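Haushaltsroboter (Stand der Dinge)

Als Haushaltsroboter bezeichnet man Maschinen, die in Wohnungen oder kleinen Betrieben Handgriffe übernehmen, für die bisher ein Mensch aufstehen musste. Ich pflege diesen Eintrag seit dem Frühjahr und werde ständig gefragt, ob die Dinger denn nun endlich was können. Kurz gesagt: saugen ja, wischen meistens, aufräumen eher nicht. Und bei Türen wird es richtig spannend!

Begriff und Abgrenzung
Saug- und Mähroboter zähle ich mit, auch wenn Puristen da die Nase rümpfen (ich bekomme Post deswegen). Die Waschmaschine lasse ich weg, sie bewegt sich ja höchstens beim Schleudern. Gemeint sind im Folgenden vor allem Geräte mit Arm und Greifer, wie sie Plananer und Lo Presti entwickeln.

Was schon klappt
Im April durfte ich bei Merkorstead in der Werkstatt zuschauen. Dort sortiert ein Arm Schrauben und Dübel in Kästen, 28 verschiedene Sorten, und das macht er wirklich ordentlich, solange ihm keiner die Kästen verrückt. Wäsche falten geht auch, bei Handtüchern sogar hübsch. Bei Spannbettlaken habe ich allerdings mehr Mitleid als Begeisterung empfunden – wobei, meine eigenen sehen im Schrank auch nicht besser aus.

Türen und Klinken
Für uns ist eine Klinke keine Aufgabe, wir drücken sie mit dem Ellbogen runter und tragen nebenher den Kaffee. Eine Maschine muss den Hebel finden, an der richtigen Stelle anpacken, der Drehung folgen und dann auch noch wissen, ob gezogen oder geschoben wird. Makis Michailidis, der bei Kilum an Greifbewegungen arbeitet, hat mir das einen halben Nachmittag lang erklärt, und seitdem mache ich zu Hause jede Tür mit schlechtem Gewissen auf. Viele Gruppen lassen die Bewegung deshalb erst einmal von Menschen vormachen, die zwei Handgreifer führen. An den Greifern sitzen Würfel mit schwarz-weißen Mustern, über die sich die Lage im Raum bestimmen lässt.

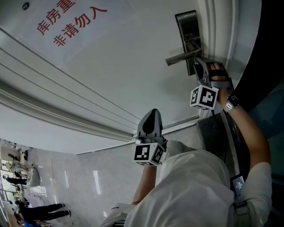 Lesezeit: 2 Minuten

Am Ende des Hebels ist der Kraftaufwand am kleinsten, dafür rutscht man dort leichter ab. Gummi an den Backen hilft. Schilder sind noch mal ein eigenes Thema: 非请勿入 heißt so viel wie »Zutritt nur nach Aufforderung«, und ob eine Maschine so etwas liest und sich dann auch daran hält, ist mit dem Drücken der Klinke noch lange nicht geklärt.

Offene Fragen
Schwierig bleiben Drehknäufe, schwere Türen mit Schließer und alles, was klemmt. Zum Preis schreibe ich vorerst nichts, die Angaben der Hersteller gehen mir zu weit auseinander. Den Abschnitt über Geschirrspüler ergänze ich, sobald ich bei Lo Presti war.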